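Robótica aplicada, sesión 9
Fallos de agarre con objetos deformables
Profesora: Marijke De Bruijn

Caso Cirbridge. Dos brazos, una bolsa de plástico rosa y comida de juguete. La consigna era sacar las piezas de la bolsa. El sistema sacó, sobre todo, conclusiones equivocadas.

La cámara de muñeca quedó pegada al plástico y el detector siguió emitiendo poses con una confianza de 80 %, la misma que pone cuando ve algo. 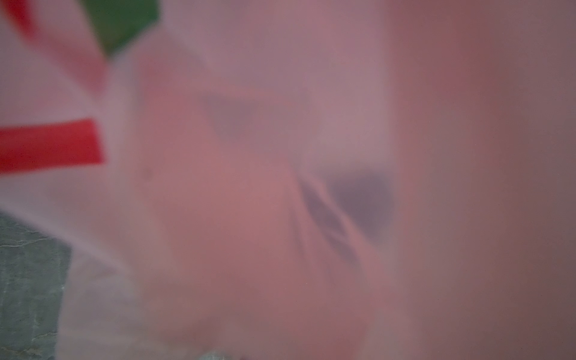 El controlador se creyó la pose, cerró los dedos y tiró. Agarró bolsa. El registro anotó «éxito», porque para el registro el éxito es que haya algo entre los dedos. Elsa Partanen encontró 43 éxitos de este tipo en los datos de abril y dejó de felicitar al equipo.

Repasad la disposición de la celda antes de proponer remedios. Casi todos empezáis por cambiar la red neuronal, que es lo caro.
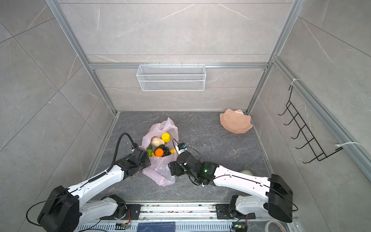 La cámara fija no participaba en la decisión. Estaba conectada, grababa y nadie le preguntaba nada.

Medidas que se adoptaron:
- Rechazar la pose si la imagen de muñeca carece de bordes nítidos.
- Contrastarla con la vista fija antes de cerrar.
- Parada de ambos brazos si los dos sujetan la bolsa.

Para el próximo día: ejercicio 2 y el umbral de fuerza, justificado. «Lo puse a ojo» ya lo entregó alguien el año pasado.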